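We use cookies to remember your reading position and to improve these pages. Accept | Manage settings
Updated December | By the Course Text Editorial Group

Chapter 7
Managing Cash and Commitments in a Contracting Business

A contracting firm can be profitable on every job it holds and still fail. Wages fall due each week and suppliers expect payment within the month, while the client pays only after the work has been measured, certified and invoiced. The gap between paying out and being paid is the subject of this chapter.

Students should have read the material on bidding and contract award. The terms "retainage" and "work in progress" are used here as they were defined there.
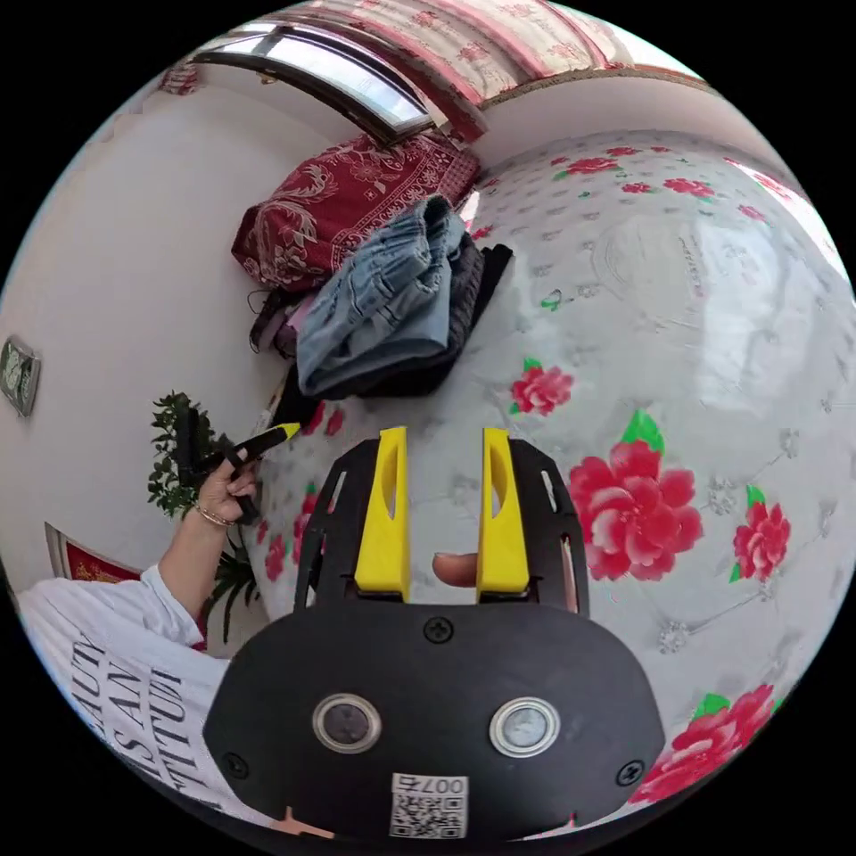 7.1 The Dwivedi Case

Dwivedi is a family-owned general contractor based in Jonport. For most of its history it carried out small repair contracts for local landlords, with few jobs lasting longer than a month. Its accounts were simple, and its owners judged the health of the firm by the balance at the bank.

The firm then won a contract from Filen, a housing developer, to build 40 town houses on a former rail yard. Payment was to be made monthly against certified work. Filen would hold back a share of each payment until the defects period ended.

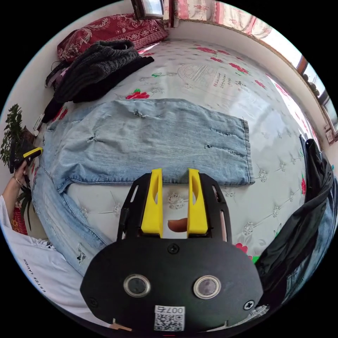
Light blue denim with frayed holes, on a floral sheet.

Dwivedi had priced the work with care, and its margin was sound. It had not prepared a cash forecast. By the third month it had paid for site clearance, drainage and the first delivery of block, and it had received one payment. The owners used the overdraft to meet wages and delayed payment to Brollel, their main supplier of building materials. Brollel responded by placing the account on hold, and work on the upper floors stopped.

The case is discussed throughout the chapter. Note that no single decision made by the owners was unusual. Contractors often rely on supplier credit, and an overdraft is a normal source of short-term funds. The difficulty arose when both were used at once, without a schedule showing when each would be repaid.

7.2 Sources of Working Capital

Working capital is the money a firm needs to keep operating between payment and receipt. In contracting it may come from retained profit, bank lending, supplier credit, or advance payment by the client. Each source has a cost. Supplier credit may seem to be free, but a buyer who pays late will often lose discounts and may be quoted higher prices on later orders.
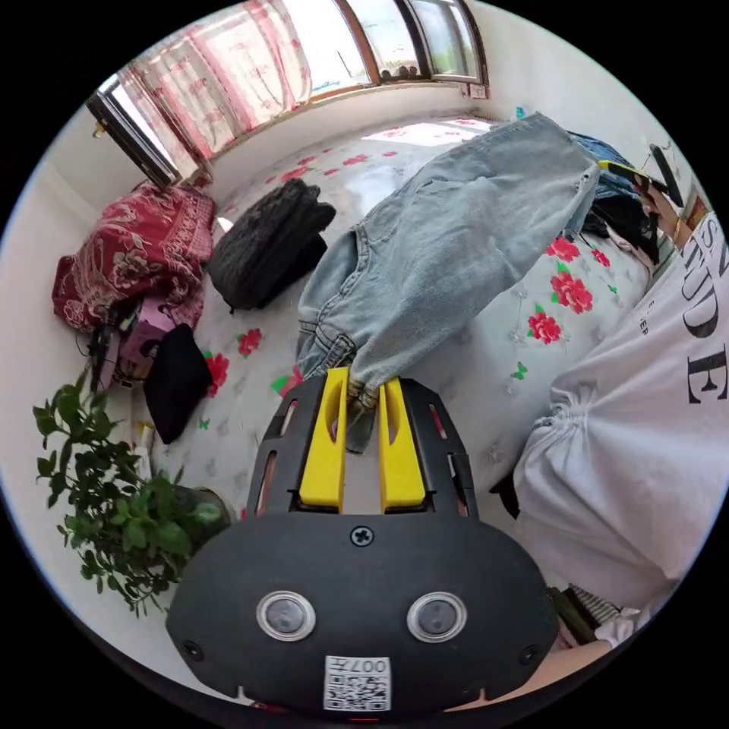 Jeans hem held between two yellow gripper fingers.

The size of the need depends on the length of the payment cycle as well as the value of the work. A firm that spends $3,000 a day on a site and waits 40 days for payment must find $120,000 before the first receipt arrives. Shortening the wait by even a week reduces that figure by a sixth or more, depending on how site days are counted.

Retainage should be forecast separately. It is earned income, but it cannot be used to pay current bills, and its release may depend on the work of other contractors.
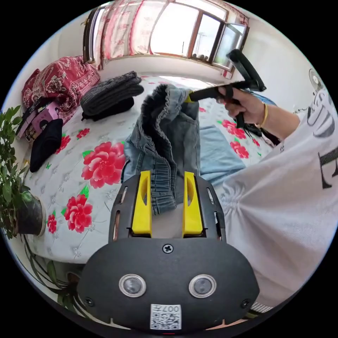
Terms to Review Before Section 7.3

Payment cycle: the time between incurring a cost and receiving the related payment from the client.

Certified work: work that has been inspected and accepted for payment under the contract.

Overtrading: taking on more work than a firm's working capital can support.

Section 7.3 sets out the layout of a monthly cash forecast and applies it to the first stage of the Filen contract.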